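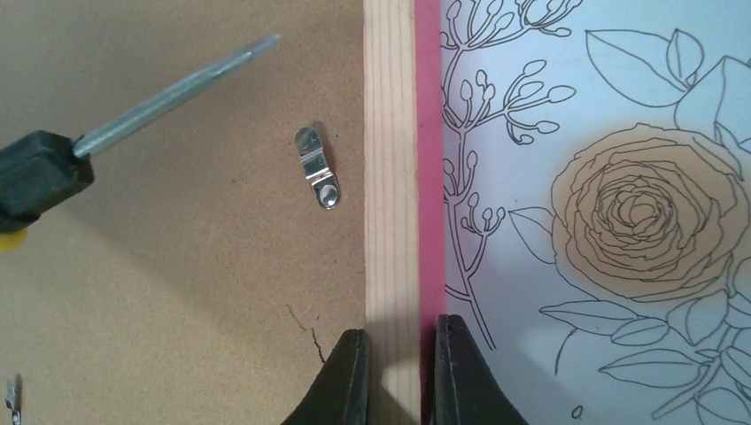
Screenwriting for Television, Week 4
The recap: how to write "previously on"

Right, so last week we did cold opens, and several of you asked me afterwards about the bit that comes before the cold open, the forty seconds most of us skip. I love that bit! I've loved it since I was nine and only allowed to stay up for half of everything, so the recap was where I found out what had happened while I was in bed. These notes cover what I said in the lecture plus a couple of things I ran out of time for.

Who is it for?

Three people are sitting on the sofa. One watched last week's episode and remembers all of it. One watched it while doing the ironing. One has just walked in and wants to know who the man in the hat is. Your recap is mostly for the ironer. The first one doesn't need it, and the one who has just walked in is going to ask questions out loud whatever you do (I live with one of these).

When you pick your clips, ask what the ironer has to have in their head by the first ad break. If tonight's episode turns on a forged signature from five episodes ago, the signature goes in. The lovely wedding doesn't, even if the wedding took up most of last week and cost a fortune.

The clip that gives it away

You all know this one. A cousin hasn't been seen since series one, and suddenly there she is in the recap, getting off a train, saying one line. Well, we know who's knocking at the door at the end, don't we?

We watched the opening of episode six of Pralwood, which does exactly this. The recap shows the brother's boat for two seconds, the boat hasn't been mentioned all series, and at the end of the hour the brother comes back on it. I asked for a show of hands and nearly all of you had guessed. Compare it with episode three, where the clip of the missing ledger is tucked inside an argument about money. We get the ledger, but we think we're being reminded of the argument. That's the trick, and it's worth stealing: put the fact you need inside a scene that seems to be there for something else.
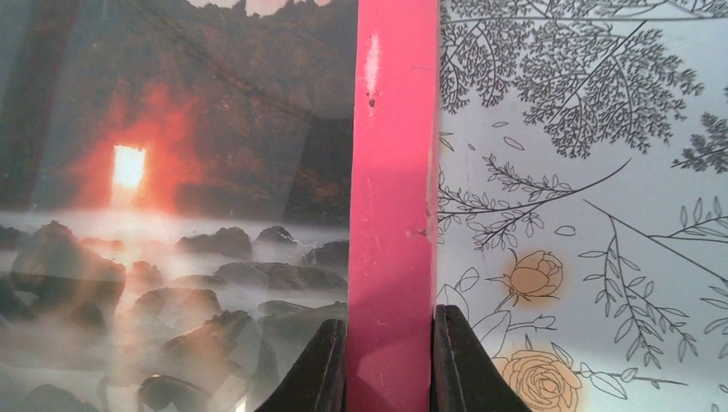
Page 2

Re-cutting and cheating

Recaps are allowed to cheat a little. Lines get trimmed, two conversations get joined together, somebody's reaction is borrowed from a different scene entirely. Tài Lã, who cut recaps for Zesbridge for years and came in to talk to last year's group, had a simple rule about it: you can shorten what a character said but you can't change what they meant. I think that's about right, although I'd add that a lot of soaps break it every week and I enjoy them anyway.

She also told us she had 300 words of dialogue at the very most to play with, and usually nearer 200, because the music needs somewhere to go. Try counting the words in your own. It's a horrible exercise and very good for you.

Her other tip was to cut the recap with the sound off first. If you can't follow who is angry with whom, the clips are wrong, and no amount of clever dialogue will rescue them.

The voice

Somebody has to say the title of the thing. On the older shows it's a cast member, and you can have fun with who you choose. Zesbridge gave it to a different character each week, so regular viewers would start guessing whose episode it was going to be before a single picture had come up. A very cheap bit of storytelling, and I'm still jealous of it.

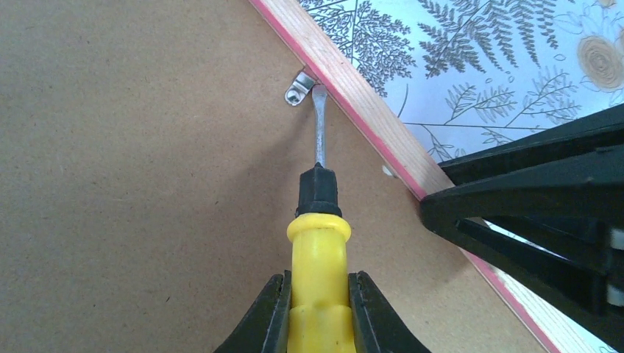

Then there's the question of whether we need any of this when people watch four episodes in a row. The Evov shows dropped recaps inside a series and kept one long one for the start of the next, and I do see why, but I found myself completely lost in the second series of Chung. Who was the woman with the greyhound? I had to look it up. A long recap after a year away has to be built differently: go by character, not by plot, and leave out anybody who's dead unless their death still matters.

A question from the back was whether the writer does any of this at all, or whether it's all down to the editor. Mostly the editor, yes. But on small productions you'll be asked for a list of clips, and if you don't supply one somebody who hasn't read episode eight will do it for you.

For next time

Write a recap for the episode you handed in before the break. 300 words of dialogue is your upper limit, clips taken only from scenes you've written already. Mark which line is doing the hidden work.

Bring two printed copies, please, one with your name on and one without, as we'll be swapping them.

If you're doing the essay option (3000 words, February deadline), recaps are fine as a topic but talk to me first, and do choose a show I can get hold of. My office is the one past the vending machine, and I'm usually there until half past four.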